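Dimside has dropped its turntable supertest from the fall issue. I wrote two of the reviews in it, so I can say a bit about what happened and where the pieces will end up.

The plan was six decks, all under $300, tested over three weeks in the same room with the same amp and speakers. Niall Chisholm did the measurements. I did the listening on the Tekov and the Kyriakidis.

The Tekov arrived in May and the Kyriakidis didn't show up until much later. By then Tekov had changed the cartridge on its deck, so my notes were for a model you can't buy anymore. Two other makers had done similar things.

Siwan Beddoe edits the test section and she made the call to pull it. I think that was right. A group test where half the decks are out of date is no use to anyone spending money.

What runs in its place is a long feature on used receivers. I've read it and it's good. It covers what to check before you buy, which faults are cheap to fix and which ones mean you should walk away.

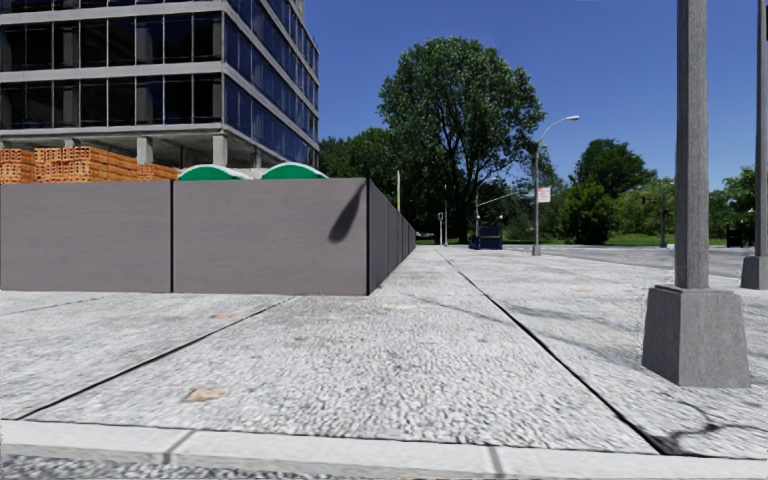 Are the turntable reviews gone for good?

The two I wrote will go on the website as single reviews, with the new Tekov cartridge fitted. Niall is measuring that one again from scratch.

The Kyriakidis review is done and hasn't changed. Short version: quiet motor, decent arm, flimsy dust cover. The built-in phono stage is noisy, so bypass it if your amp has its own input.

It comes in at 1,260 words, which is long for the site. Siwan wants it shorter. The part on setup will probably go, and I'll post that here as its own thread if it does.

A few people wrote to ask about the Stomusgate speakers we used. They're the old bookshelf pair, the ones with the front port. We've had them in the test room for years. They aren't made now and I wouldn't pay a lot for used ones.

The amp was a plain integrated with a phono input. We used the same cables on every deck. No, I don't think the cables matter much at this price.

The issue goes on sale October 5, 2018. Subscribers should get theirs a few days earlier. The print run is 3,000, same as last time, and back issues can be ordered through the site.

If you already bought a Tekov with the first cartridge, keep it. It sounded fine to me on everything but very loud records. Set the tracking force with a cheap gauge and check it again after a month.

Next for me is a test of 3 headphone amps. No cartridges involved.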